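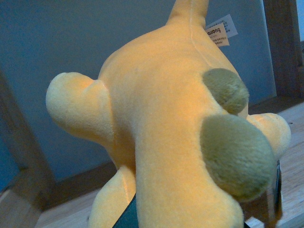 Ticket 319 has been closed twice as "perception noise" and I'm reopening it, so please read the whole thing before changing the status again. The complaint is that the grasp monitor in Sernlow reports a lost object while the object is still between the fingers. The last two closures blamed depth dropout on dark or shiny items. That doesn't hold up for a pale yellow plush toy with green spots, matte all over, in front of a plain blue wall, with one finger under the belly and the other up against the side. If the wrist view can't be segmented here, I'd like to know what it can be segmented on.

Product: Sernlow grasp monitor, running under the Idska planner
Reported by: integration, Gritetti site
Status: reopened 9 Jul 2019
Severity: was low, asking for medium

What happens
The arm closes on the toy, lifts, and starts the move to the drop point. Partway through, the monitor publishes OBJECT_LOST. Idska does what it's supposed to do with that message: stops, opens the gripper, goes back to search. So we drop a toy we were holding, and the log then says the monitor was right. Anyone reading only the summary will count it as a slip. I think that is how it got closed the first time.

What I ran
140 picks on the plush set, same start pose, default settings. OBJECT_LOST fired on 6 of them. Finger position was steady up to the message every time, and the motor current never fell to the empty-close value. A real slip shows up in both.

Things I was told to try
1. Recalibrate the wrist camera. Done. No change. I didn't expect one, as the mask sits where it should before the lift.
2. Raise the confidence threshold to 95. Worse. More false alarms, and the arm now hesitates before the lift too. Put it back.
3. Update the Bisht segmentation model. Done, the release notes mention "improved handling of soft objects." I see no difference and would like to know what it was measured on.
4. Slow the lift down. Fewer alarms, but that only hides it. We can't ship a slow lift.

What I think it is
The monitor keeps one mask and compares its area with the area at grasp time. On the toy, the mask splits. In the saved overlays the yellow body is one region and the bigger green spot is another, and once they come apart the monitor keeps whichever piece scores higher. When it picks the spot, the area drops below the limit and out comes the alarm. The spot bulges out and its lower part is in shadow, so I can see why it gets treated as its own thing. The tags sticking out of the seam sometimes get a small mask as well, but I haven't caught those causing an alarm.

I could be wrong about the order of events. The overlays are saved at a lower rate than the monitor runs, so there are gaps right where I want to look.

Workaround in place
In the Idska config on our cell, OBJECT_LOST is ignored unless finger position also changes. Reran the same pick list with that and got no false drops. I don't love it. An item thin enough to slide out without moving the fingers would go unnoticed, and we do handle some of those.

What I'm asking for
Merge masks that lie between the fingers before comparing area, or at least log which piece was kept and its size. Right now the message has a timestamp and nothing else. Also please stop marking an event as a confirmed slip when the planner itself opened the gripper afterwards.

Reply from perception, pasted from chat
"Could be the split. Could also be the model losing the object under motion blur. Can you send raw frames?"

Raw frames for all six are in the ticket folder now. I looked at them for blur and the edges of the spots stay clear enough to trace by hand, so I doubt it, but check. Leaving this open until somebody has run them through the monitor offline with the split logging turned on.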